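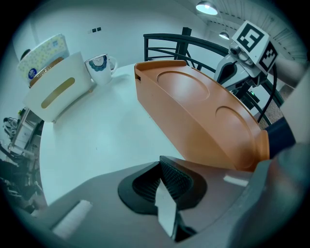

Kilian Aigner put the case against small demonstration sets in a single question at the January review: why should a policy trained in one room be expected to hold up in the next one? Results released today by the research group at Prallance give a partial answer.

August 24, 2023 – Prallance has published a training method for household manipulation that learns from demonstrations recorded with hand-held grippers. The method, named Clulurora, sorts recorded demonstrations by how much they differ from those already in the training set, and leaves out the ones that add little. A policy trained on 414 selected demonstrations matched the success rate of a policy trained on the full set of 841.

The task used for the main comparison was table tidying with everyday items such as mugs, tissue boxes and serving trays. Trays were the hardest group. They are wide, they have few good places to grip, and they tend to turn when held at one end. Earlier policies from the group often closed on the rim at a poor angle and pushed the tray along the table instead of lifting it.

Clulurora works in two passes. In the first, each demonstration is cut into short segments at the points where the gripper opens or closes. In the second, segments are compared by gripper path and by the view from the gripper just before contact. Near-duplicates are grouped, and only a few from each group are kept for training. Segments that stand apart from the rest are always kept, including slow ones and ones where the operator corrected a grip partway through.

"We used to throw out the corrections because they looked untidy," said Oi-ling Tseng, who leads the project. "Once we kept them, the policy got better at recovering from a bad first contact. The trays are where we saw it most."

The trained policies were tested over 200 trials in rooms that did not appear in the training data. Object positions were changed before each trial, and a trial was scored as a success only if the object ended up in the target area and upright. Both policies were given the same starting layouts.

The group also reports where the method falls short. Selection did not help with soft packages, which change shape between one grasp and the next. For those items the full set did slightly better – the group thinks the comparison step treats some useful segments as duplicates. Shiny surfaces were a second source of errors, mainly under strong overhead lighting.

Training time fell by almost half with the smaller set. Recording time did not change in this study, as all demonstrations were collected before selection began. A version called Ramel, now in early testing, runs the comparison during recording and tells the operator when a new demonstration is too close to an earlier one.

The paper, the selection code and the list of test layouts are available from Prallance on request. The recordings will follow after a privacy check of the rooms in which they were made.

Requests for the paper and interviews should be sent to the Prallance press office, marked "Clulurora".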